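Subject: Re: [kerkon-residents] Weekly collections and the Ponard trial

Noura Nseir wrote:

> I went to the Ponard open evening and came away quite hopeful. They say
> that on the Karam estate the amount of recycling went up a lot once
> people had the app and the reminders. It would cost each household 3
> pounds a month, and the council keeps the old rounds going until May,
> so there is no real risk in trying it. 314 households have been written
> to. Could people say yes or no on the list by the end of the month?
>
> Also, does anyone know for sure whether thin plastic film is allowed? I
> asked two people on the night and got two answers.
>
> Noura

Noura, thank you for going and for writing it up. I couldn't face another evening in that hall. I'm still a no, and I'd like to set out why before we all get swept along.

First, "went up a lot". From what, and measured how? I read the Ponard leaflet twice and the only thing it gives is a bar chart with no numbers up the side. The Karam estate also got new bins and a second collection in the same few months. If you give people more bin and empty it more often, more will go in it, app or no app. I would want to see what was left after sorting, because a bin full of greasy boxes and nappies also counts as "more" if all you do is weigh it.

I have nothing against the bins themselves. A plain blue bin is about as much technology as this job needs.

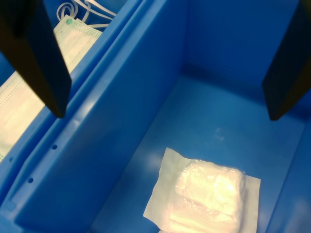 Inside of a blue bin.

Second, the money. Three pounds a month doesn't sound like much, but it is on top of council tax, which already pays for this. Nothing in the letter says how long the price holds. When Puden took over the garden waste round we were told the fee was a settling-in price, and it settled upwards. I asked then for the contract and was sent a brochure. I'd ask again now, and I'd like an answer to these before anybody says yes:

- what happens to the price after the trial
- who we ring when a round is missed (a person, please, and not the app)
- where the stuff goes once it leaves the depot

Third, "no real risk". The council keeps the old rounds until May. And after that? If the crews have been moved elsewhere by then, we can't very well ask for them back. A trial you can't get out of is just a slow way of starting. I may be wrong about this and would be glad to be shown the wording.

On film, my understanding is that most of it still can't go in with the bottles and tubs, whatever the little triangle on it says. The thin stuff wraps itself round the sorting gear and somebody has to stop the line and cut it out. Some of the bigger shops take it back, though I have my doubts about where that ends up as well.
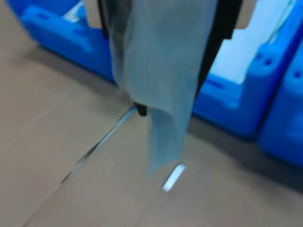

The trouble is that the leaflet says "all clean plastics" on the front and "rigid plastics only" in the small print on the back. Those can't both be right, and it would have taken somebody five minutes to spot it. If they can't get the leaflet straight I don't have much faith in the reminders. My own practice is to put film in the ordinary rubbish and try to buy less of it, which I know is not much of an answer when every cucumber comes in a sleeve.

One more thing on the app. My neighbour doesn't have a smartphone and has no plans to get one. The letter says she can "nominate a digital contact". I suspect that will be me, and I already put her bin out.

So that's a no from this end, unless the contract turns up and says something better than I expect. I'm happy to draft the letter asking for it if a few others will sign. Noura, did they give you an email address for a named person, or only the general one?

Number 2, top of the lane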